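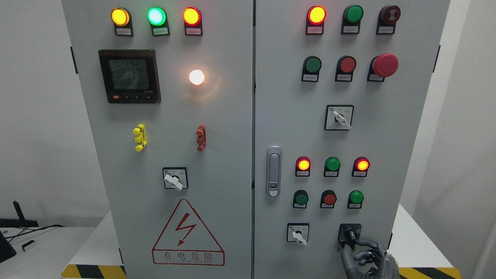

About Forgate

Forgate is a small company that teaches robots to operate electrical control cabinets. We started in 1975 as a repair shop for switchboards, under the name Sydorenko Electric, and for a long time our customers were mills, pumping stations and one bakery. Today most of our work is with robot hands, but we still repair switchboards on the ground floor, and the two teams eat lunch at the same table.

What we do

Our customers want a robot to go into a switch room so that a person does not have to stand there. The robot must find the right switch, hold it, turn it to the right position and then let go. The last part is more difficult than it sounds, and we learned this in a bad way.

The Dorora incident

Many visitors to this page have heard of the fault at the Dorora pumping station, and some ask us why we write about it in public. We think a customer should read it from us first.

On 2022-07-29 our robot was doing a routine changeover at Dorora. It took hold of a rotary switch and turned it from position 1 to position 2, as planned. Then the hand did not open. The finger controller had lost its connection, and our software kept the last command, which was "grip". The arm, which did not know about this, began to move back to its rest position. It pulled the knob off the shaft and bent the plate behind it.

No person was hurt. The operator pressed the emergency stop, but the station was without its second pump for 5 hours, and the people who live near it had low water pressure during this time. We paid for the repair, and we apologized to the station in writing and in person.

We found two mistakes, and both were ours. The arm was allowed to move without a confirmation that the fingers were open. Also, we had tested the loss of connection only with an empty hand, never with a hand that was holding something.

What we changed

The arm now waits until the hand reports that it is open. If the report does not come, the arm stays still and calls the operator. The wrist has a force limit, and it works separately from the main software. Before every delivery we do 240 grip-and-release cycles on practice cabinets in our workshop, and in a part of them we disconnect the hand on purpose – the operator is not told when.

We also changed who can stop a test. Before, it was the test leader. Now it is any person in the room, including visitors and trainees, and we do not ask for a reason until the machine is at rest.

Ako

Ako is our training program for plant electricians. It takes 2 days, and the first morning is only about stopping the robot and making the cabinet safe. Participants do not need to know programming. They need to know their own cabinets well, and usually they know them better than we do.

Visiting us

The workshop is open to customers by appointment. Please wear closed shoes and leave rings and watches at the reception. The full Dorora report, with the event log, is sent on request, also to companies that are not our customers.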